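Griltel Neighborhood Seed Library
Minutes of the general meeting, 16/11/2024

Present: Marina Kyriakidis (chair), Damián Acuña, Javiera Maldonado, Gervasio Garrido, Benjamín Valdebenito (minutes), plus members. Full sign-in sheet is in the binder.

Meeting opened at 10:05 a.m. Minutes of the August meeting were read and approved with one correction: the purple pole bean was donated by the Esfahani family, and the minutes had it under Prurel Street. Sorry to both!

1. Season report

Marina opened with the good news. We lent out 669 packets this year, our best year by a long way, and the return envelopes are still coming in. Tomatoes went first, as always, but the big surprise was okra. Several people grew it for the first time and liked it so much they saved seed for the rest of us. Gervasio brought a jar of his pickled okra and it went around the room during this item and came back empty.

Lettuce returns were poor. Most of it bolted in the hot spell and people pulled it up before it set seed. Javiera reminded everyone that a bolted lettuce is exactly what we want, so please leave two or three standing next summer, ugly or otherwise.

2. Germination tests

Damián ran the tests on the older stock at home, on damp paper towels in zip bags on top of his refrigerator. Results by packet are in the binder. Highlights:

Setel pepper, oldest jar: 71 percent. Wonderful for its age. Keep lending it.
Parsnip: 5 percent. To be composted. Parsnip seed really has to be fresh each year.
Flat-leaf parsley: slow, still counting. Damián will report by email.

Question from the floor on whether the top of a refrigerator is too warm. Damián said his is barely warm at all and that the peppers love it. Gervasio uses a heat mat and offered to run the same packets side by side. Everyone was keen to see how that comes out.

Action: Gervasio to collect the split samples from Damián before the holidays.

3. Labels

Long discussion. We have three styles of label in the drawers at present and the oldest ones are fading. Javiera showed a new layout with the plant name in large type, then the year, the grower and one line for notes. People liked it a lot. Benjamín asked for the street or garden to go on as well, given the bean mix-up. Agreed.

Pencil or pen was put to a vote. Pencil carried. Marina has a box of soft pencils she will leave at the desk.

Action: Javiera to print the first batch of new labels and bring them to the packing day.

4. Squash crossing

Benjamín reported that the saved seed from the yellow crookneck had crossed with something, probably a neighbor's zucchini. The fruit was pale green, lumpy and delicious. We can't lend it under the old name. Members who want to play with it are welcome to a pinch from the jar marked MYSTERY, and are asked to bring a fruit to the fall table so we can all have a look.

Marina would love to hold a hand-pollination morning next summer. Five people signed up on the spot. She will choose a date once the vines are flowering, and it will have to be early, before the bees get going.

5. Packing day and work surfaces 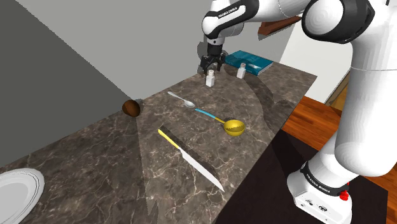 Packing day needs a better surface than the folding tables, and Javiera has been looking into it with real energy. Small seed rolls off into the joints and we lose a good deal of it on the floor. She would like one long smooth top that wipes clean. Color took up more time than anyone expected. A dark brown-gray stone with fine white and tan veins would be lovely to stand at and cool under the hands, but Damián pointed out that poppy and amaranth seed would vanish on it. Pale trays on top would solve that, and we own plenty of trays. Gervasio knows a salvage yard that sometimes has offcuts and will ask about prices. No money to be spent before the next meeting.

6. School visit

The second grade class is coming back in spring. Last time they shelled beans for an hour and asked to stay longer. Benjamín will set aside the big scarlet runners, which small fingers manage well. Marina asked for two more helpers and got them.

7. Any other business

Jars: we are short of the small size with good lids. Please wash them and soak the labels off before donating.

Garlic: Gervasio has 15 heads of hardneck to give away for planting. First come, first served, at the back table.

Moths were seen in the corn cabinet. All corn to go in the freezer for a week. Damián has room.

Meeting closed at 11:50 a.m. Coffee and seed swap followed.

Minutes taken by B. Valdebenito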